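改訂:2026年2月 担当:Pravesh Hendricks(収集系)、Zinhle Moodley(シーン系)

# 4. デモンストレーションの収集

この章では、双腕モデル Gumede をシミュレーション環境 Fleto 上で遠隔操作し、模倣学習用のエピソードを記録する手順を説明する。Fleto のインストールと操作デバイス Stanell の接続は第2章、シーンの作成は第3章を完了していること。実機での収集は第7章で扱う。

## 4.1 用語

| 用語 | 意味 |
|---|---|
| エピソード | 記録開始から記録終了までの一続きのデータ。課題1回分に対応する |
| セッション | 同一の操作者、同一のシーン設定で連続して記録したエピソードの集まり |
| 手首視点 | 各腕の手首リンクに固定した仮想カメラの映像 |
| 俯瞰視点 | シーン側に固定した仮想カメラの映像 |
| 初期化シード | 物体の初期姿勢、光源方向、床テクスチャを決める整数値 |
| 除外フラグ | 学習用の書き出しから外すエピソードに付ける印 |

本文中の「左腕」「右腕」は Gumede の胴体から見た左右を指す。操作画面上の左右とは一致しないことがある。

## 4.2 収集前の確認

1. Fleto を起動し、プロファイル一覧から収集用プロファイルを選ぶ。編集用プロファイルのままでは記録ボタンが有効にならない。
2. シーンセット Sunancombe を読み込む。読み込みが終わると、画面下部のステータス欄に「待機」と表示される。
3. Stanell の左右のハンドルを受け台に置き、原点合わせを実行する。
4. 両腕のグリッパを全開、全閉の順に動かし、画面上の開度が 0 から 1 まで変化することを確認する。
5. 俯瞰視点、左手首視点、右手首視点の3系統がすべて更新されていることを確認する。
6. 保存先の空き容量を確認する。

手順4で開度が 1 に達しない場合は、トリガの校正値が古い。2.6節の校正をやり直す。校正値は操作デバイスごとに保存されるため、別のPCで校正したハンドルをつないでも引き継がれない。

> **注意**
> 原点合わせの途中でハンドルを持ち上げないこと。姿勢のオフセットが残り、記録されたエピソードの関節指令に一定の偏りが入る。再生画面では見分けにくく、後から補正する手段もない。

## 4.3 手首視点の設定

手首視点は、学習時に方策が受け取る入力そのものになる。操作しやすさを理由に画角や取り付け角を変えてはならない。

1. 「カメラ」タブを開き、左右の手首視点の設定ファイルが同じ版であることを確認する。
2. 画角、解像度、フレームレートの各欄が灰色表示(編集不可)になっていることを確認する。編集可能な場合は収集用プロファイルが正しく読み込まれていない。
3. グリッパを全開にし、手首視点の下側に自腕の両指が映ることを確認する。
4. グリッパを全閉にし、指先の接触位置が画像の外に出ないことを確認する。
5. もう一方の腕を作業領域に入れ、互いの視点に相手のグリッパが映り込む配置を一度通しておく。
6. 「カメラ」タブを閉じる。閉じないと記録中もプレビューの描画負荷が残る。

相手側のグリッパが映り込むことは異常ではない。双腕課題では、片方の視点にもう片方の指が入ったまま作業が進む場面が多く、方策はその状態でも動作する必要がある。映り込みを避けるために腕を大きく迂回させた軌道は、所要時間が延びるうえに不自然な中間姿勢を含むため、4.7節の審査で差し戻しの対象になる。

大型の什器や筐体の近くで作業するシーンでは、手首視点の大部分が単色の面で占められることがある。面の明暗差が小さいと、画像から距離を読み取る手がかりが乏しくなる。接近前に俯瞰視点へ一度目を移し、グリッパと什器の縁との間隔を確かめてから下降させる。

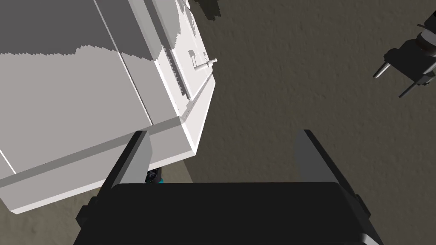
影の描画は「影品質」の設定に従う。収集用プロファイルでは「低」に固定してあり、影の境界に階段状のギザギザが出る。この段差は描画上のもので、物体の形状や衝突判定には影響しない。操作者が見た目を嫌って「高」に変更した例があるが、同じデータセット内で影品質が混在すると、方策が影の境界の粗さを手がかりとして拾うおそれがある。変更は認めない。影の方向と濃さは初期化シードに応じて変化するので、個別に調整する必要はない。

什器の縁の下に一部が隠れた物体を扱う場合は、次の点に従う。

- 物体の見えている部分だけで把持位置を決めない。俯瞰視点またはもう一方の腕の手首視点で、隠れた側の形を確認する。
- 指先を縁の下に差し込むときは、掌部が床に接触していないことをステータス欄の接触表示で確かめる。
- 把持の前に物体を手前に引き出す動作は、課題定義で許可されている場合に限って行う。

## 4.4 シーンの初期化

1. 「シーン」タブで課題名を選ぶ。
2. 初期化シードの欄に、割り当て表にある範囲の先頭の値を入力する。
3. 「自動加算」を有効にする。エピソードを保存するたびにシードが1ずつ進む。
4. 「初期化」を押し、物体が静止するまで待つ。静止判定が出るまで記録ボタンは押せない。
5. 物体が什器にめり込んでいる、または床を抜けて落下している場合は、「不良シード」を押して次へ進む。

不良シードはログに残り、集計に使われる。同じシードを再度読み込んで結果が変わるのを待つ必要はない。物理計算は決定論的に設定されており、初期化の結果は毎回同じになる。

Sunancombe には92通りの初期配置があり、シードの下位の桁で選択される。割り当て表は、操作者ごとに全配置が一巡するように作成してある。得意な配置を選んで記録すること、難しい配置を飛ばすことは、いずれもデータの分布を崩す。飛ばしたい配置がある場合は Zinhle Moodley に配置番号を連絡する。

## 4.5 エピソードの記録

1. 両腕を開始姿勢に戻す。右ハンドルのメニューボタンを長押しすると、両腕が自動で移動する。
2. 両手でハンドルを保持し、左右のクラッチを握る。画面上の腕がハンドルに追従し始める。
3. 右ハンドルの上ボタンを押す。短い電子音の後、ステータス欄が「記録中」に変わる。
4. 課題を実行する。
5. 課題が完了したら、両腕を物体から離し、そのまま1秒静止する。
6. 右ハンドルの上ボタンを再度押す。ステータス欄が「判定待ち」に変わる。
7. 「成功」「失敗」「破棄」のいずれかを選ぶ。
8. 保存が終わり、次のシードの初期化が始まるまで待つ。

手順5の静止は省略しない。終端の静止区間がないエピソードは、課題の完了と動作の途中とを区別できず、書き出し時に自動で除外フラグが付く。

判定の基準は次のとおりとする。

| 判定 | 条件 |
|---|---|
| 成功 | 課題定義の終了条件をすべて満たした |
| 失敗 | 終了条件を満たさなかったが、記録そのものは正常 |
| 破棄 | 通信断、デバイスの不具合、誤操作による開始など、記録として意味をなさない |

失敗と判定したエピソードも保存する。学習用の書き出しには含めないが、失敗検出器の学習と課題定義の見直しに使う。やり直しのために「破棄」を選ばないこと。

### 操作上の指針

- 動作は一定の速さを保つ。迷って止まった場合は、そのまま続行して構わない。ただし、静止が3秒を超えたエピソードは審査に回る。
- 把持に一度失敗した後、持ち直して完了したエピソードは「成功」とする。回復動作を含むデータは、方策が誤差から復帰するために必要になる。
- 故意に失敗してから回復する動作は行わない。
- 両腕を同時に動かす必要がない区間では、使わない腕を作業領域の縁で保持する。開始姿勢まで戻す必要はない。
- クラッチを離して握り直すと、指令値に不連続が生じることがある。握り直しは1エピソードにつき2回までとする。

> **注意**
> 什器の面にグリッパを強く押し付けると、接触力の計算が発散し、腕が跳ねることがある。跳ねが発生したエピソードは、その後に課題を完了していても「破棄」とする。

## 4.6 セッションの終了と記録票

1. 「セッション」タブで「終了」を押す。
2. 表示された記録票に、操作者名、デバイス番号、課題名が正しく入っていることを確認する。
3. 備考欄に、セッション中に気付いた異常を記入する。異常がない場合は「なし」と記入し、空欄にしない。
4. 「転送」を押し、チェックサムの照合が終わるまで待つ。
5. ハンドルを受け台に戻し、充電表示を確認する。

連続操作は1セッション40エピソードを上限とし、41本目を開始しようとすると Fleto が警告を表示して記録を止める。疲労したまま続けた記録では握り直しの回数が増える。再開する場合は新しいセッションとして開始し、4.2節の原点合わせから行う。

転送が中断した場合、ローカルのデータは消えない。「未転送」一覧から該当セッションを選び、再度「転送」を押す。ファイルを手作業で共有領域に複写すると索引に登録されず、書き出しの対象にならない。

## 4.7 審査

転送されたセッションは、自動検査と目視審査の2段階で確認する。自動検査の項目は以下のとおり。

- フレームの欠落がないこと
- 3系統の映像と関節指令の時刻差が許容値内であること
- 終端の静止区間があること
- 影品質、画角、解像度が収集用プロファイルと一致すること
- 初期化シードが割り当て表の範囲内にあること

目視審査では、審査者が再生画面で軌道と判定の妥当性を確認する。審査者は操作者本人以外とし、Enda Moynihan または Dumisani Molefe が割り当てる。審査者が操作者の判定を変更する場合は、元の判定を残したまま審査欄に新しい判定を入力する。

前回の収集期間では、転送された1,769エピソードのうち、両段階を通過して学習用に書き出されたものは1,147エピソードであった。除外の理由で最も多かったのは終端の静止区間の不足で、次が影品質の不一致であった。どちらも4.3節と4.5節の手順に従えば発生しない。

差し戻しを受けたセッションについては、操作者が該当シードを再記録する。再記録時は「自動加算」を無効にし、差し戻し一覧からシードを一つずつ選択する。

## 4.8 トラブルと対処

**記録ボタンが押せない**
シーンの静止判定が出ていない、プロファイルが編集用になっている、未判定のエピソードが残っている、のいずれか。ステータス欄の表示で区別する。

**片方の手首視点が更新されない**
「カメラ」タブを開き直す。復帰しない場合は Fleto を再起動する。更新が止まった時点が記録中であれば、そのエピソードは破棄とする。

**腕の動きがハンドルから遅れる**
プレビュー用のウィンドウが余分に開いていないか確認する。遅延表示が赤のときは記録しない。

**左右の腕が逆に動く**
Stanell の左右の割り当てが入れ替わっている。ハンドルを両方とも受け台に戻し、左から順に登録し直す。登録後は原点合わせが必要になる。

**指先が物体をすり抜ける**
物体側の衝突形状が欠けている可能性がある。シードと物体名を備考欄に記入し、「不良シード」を押す。

**同じシードなのに初期配置が異なる**
シーンセットの版が割り当て表の版と一致していない。収集を止め、Zinhle Moodley に版番号を連絡する。この状態で記録したセッションは転送しない。

## 4.9 次回改訂の予定

6月の改訂で、Sunancombe に引き出しと扉の開閉課題を追加する。課題定義の草案は Nandi Mahlangu が管理している。追加後も4.3節の視点設定は変更しない。既存の割り当て表は改訂日まで有効とし、途中のセッションを新しい表に移し替える作業は行わない。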